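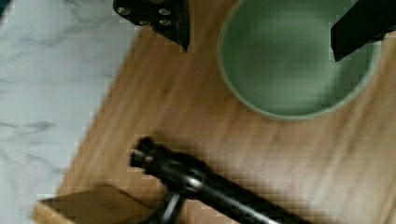 August, bench notes, Trarari trial kit

Second look at the Trarari pick-and-place package, the one Malen want us to take on after the trial. The sales sheet says it "handles everyday kitchenware straight from the box". I'd like to know whose kitchenware. We set it up on the bench with the brown wood over the marble and gave it the green bowl, which is round, smooth inside and plain all over, so as easy a target as I can think of short of a brick. The left finger is a flat dark plate that narrows to a point. Four small screws in its face. I have asked Malen twice whether those screws are meant to be retightened by the user and at what interval, and have had a link to the same brochure both times.

Rim grasp: 17 tries with the bowl. It got the bowl up in 11 of them. In four it pushed the bowl along the wood and then reported a successful pick, which bothers me more than the misses. The other two it stopped by itself with a "target lost" message and needed the arm jogged back by hand. Malen's figure for this class of object is a good deal better than that, but the sheet doesn't say what surface they used or who chose the bowls.

Moved the bowl a hand's width to the left and ran the same routine without teaching it again. Found it first time. Fair enough, that part works and I'll say so in the write-up. Turned the lamp off and it took three attempts.

Wrist camera. The stream we get over the supplied cable is poor. Blocky round the bowl's rim and along any dark edge, and the wood grain goes to streaks as soon as the arm is moving. Firmware is build 719, which the Kestport office says is current. They also say the picture doesn't matter because the software "doesn't see it the way you do". Maybe. I would still like somebody to show me a run on the raw feed next to a run on this one. Have asked. To do: try our own cable, and try the lower speed setting with everything else left alone.

Price. The basic kit is one thing, but object recognition beyond the starter set is through Lu, their subscription add-on, and that is 500 a year per arm before tax. We have 2 arms. The starter set has one bowl shape in it. Anything deeper or with a handle is a Lu item, as far as I can tell from the list, and the list is not well laid out. If the licence lapses the arm keeps moving but stops recognising anything you added. I had to read the terms twice to find that. It ought to be on the first page of the quote.

Setup took most of the morning, against "under an hour" on the box. Part of that was me (wrong port, then the right port with the wrong address). The larger part was the calibration step, which fails silently if the arm is started from its rest pose. The manual has the rest pose in the photograph for that very step.

Fingertips: no visible wear, but we've hardly used them. Spares are only sold as a pair.

Where I am with it: I wouldn't sign yet. The arm is decent and repeats well enough. The claims about the software are ahead of what I've had on this bench, and the false "success" reports would have to be fixed before it went near anything that breaks. Ask Kestport for an extension on the trial and for the log format, so we can pull the grip force for those four bad runs.

Left to do before the kit goes back:
same 17 tries at low speed
same again with our cable
bowl with something in it, dry rice probably
find out what Lu costs if paid monthly
check the screws on both fingers, mark them with paint

15:40, restarted the controller after it dropped the connection. No message in the log.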